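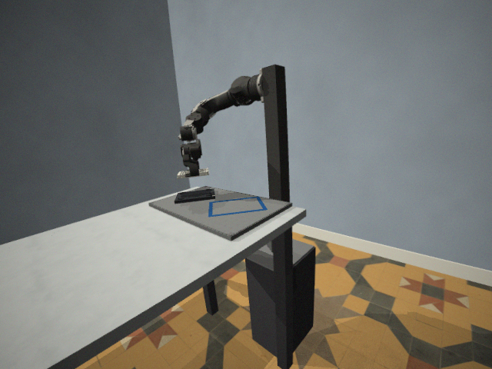
Last changed: Friday, May 31, 2019

Come break our arm again! I'm Mitsuko, and I look after the simulator at Menesura. Twice now the gripper has let go of the black tray before reaching the blue outline, and I can't work out why. I need 4 people (students welcome, no coding needed) to sit with me for 30 minutes, watch replays and shout when something looks off. We pay for your time, and there's cake. Ask for me or Henok Kumsa at the Minami front desk.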